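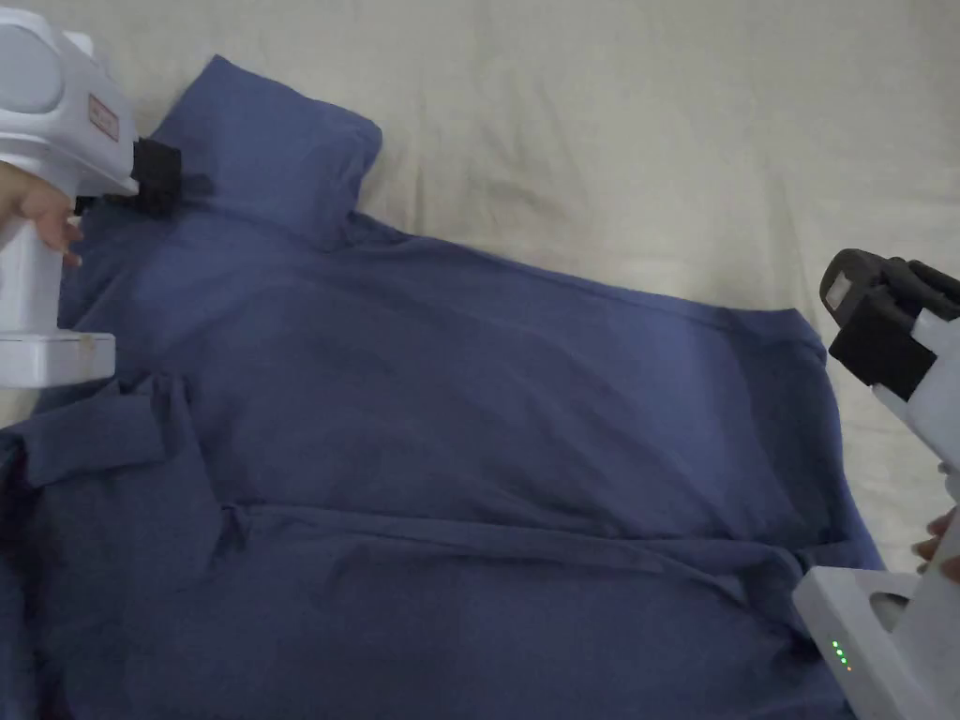

Notes for the talk on hard water and washing. Fifteen minutes, then questions.

Start with the map. Gusum is on soft water and Hutora is on hard. Same powder, same machine settings, very different results after a year.

Say what hardness is: calcium and magnesium picked up from rock. Our reading at the Hutora tap was 252 milligrams per litre. Don't go into the chemistry unless asked.

Next slide, what it does to cloth. Minerals stay in the fibres. Towels go stiff, whites go grey, and dark cotton gets a chalky look along the seams. People blame the powder and add more — this makes the rinsing worse.
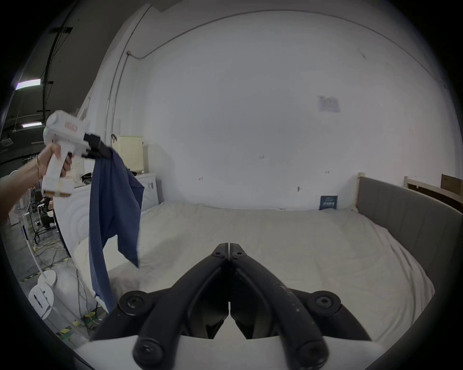

Creased off-white sheet on a wide bed.

Pause for the Softić figures. They kept a log of 223 washes over the winter, half with a softening unit fitted and half without. The unit let them cut the dose by a third. Mention that the log covers cotton only.

Then cost. The unit at Podar came to 4,000 with fitting, shared between 4 flats. Salt is extra. Let them work out their own case — prices differ too much from one town to the next.

Cheaper steps, if time is short: dose by the hardness table on the packet, don't overfill the drum, run an empty hot wash once a month with citric acid. Skip the vinegar story if we are past twenty to.

Questions that came up last time:

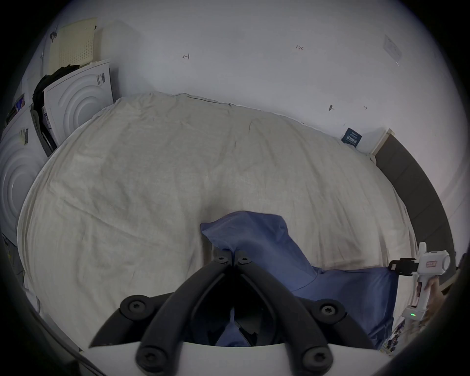
Does fabric conditioner make up for hard water?
It makes cloth feel softer for a while, but the minerals are still there. On towels it also builds up and they take in less water.

Hand out the test strips at the door. Collect the clicker before leaving.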